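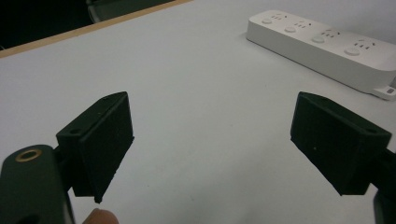

I wanted a white table for years. I pictured coffee and a magazine and a jug of tulips, and everything looking very calm. What I got, along with the calm, is a surface that shows every single thing that has ever touched it. Smudges! Little specks! I wipe it down, turn around to put the cloth back, and there's a fingerprint by the time I sit down again.

So these are the things I do now, after plenty of trial and error (mostly error, the first summer).

Dust it dry before you wipe it wet. I skipped this forever and couldn't figure out why my clean table looked gray. If you go straight in with a damp cloth, you're just moving the crumbs around and making paste. I use an old T-shirt cut into squares. Go lengthwise, fold to a clean side, go again.

One drop of dish soap. One! I used to give it a good squirt in the bowl, and then wonder where those cloudy swirls came from. A drop in warm water, wring the cloth until it's barely damp, wipe, then go over it with plain water, then dry it with a towel. The drying is the part I'm always tempted to skip and it's the part that makes the difference on a matte top.

Don't polish a matte finish. My sister-in-law gave me a bottle of furniture polish and I tried it on one corner, and that corner stayed shinier than the rest until April. Same goes for those white scrubby sponges. They do take marks off, but they can also buff a spot smooth, and then you have a shiny patch instead of a pencil mark, and the pencil mark was easier to live with. Try one underneath the table first if you must.

Look at it from down low. Crouch until your eyes are nearly level with the top and look toward the window. You'll see smears you had no idea about standing up. I do this before company comes and feel a bit silly, but it works better than turning on more lights.

If you have a wood strip along the edge, treat it separately. Mine came from Flemlow with pale wood edging, and water loves to sit right where the wood meets the white. I run a dry cotton swab along that seam once in a while, and a soft old toothbrush when something has really settled in there. Don't let a wet cloth hang over the side while you answer the phone (ask me how I know).

Ink and marker: dab, don't rub. A little rubbing alcohol on a cotton ball, tested somewhere hidden, then wiped off with water right away. It got a ballpoint line off mine. It did nothing whatsoever for turmeric. The turmeric faded on its own over a couple of weeks by the window, and I've decided that counts as a cleaning method.

Felt under everything that lives on it. Lamp, fruit bowl, the heavy tape dispenser. I bought a sheet of 50 stick-on pads and still have plenty left in the drawer. Check them every so often, they pick up grit and then you've basically got sandpaper.

And wipe the chairs while you're down there! The backs get just as grubby as the table, only they're off in the shadows so you don't notice. Same cloth, same barely soapy water, and do them last so the dirt doesn't travel back up to the white.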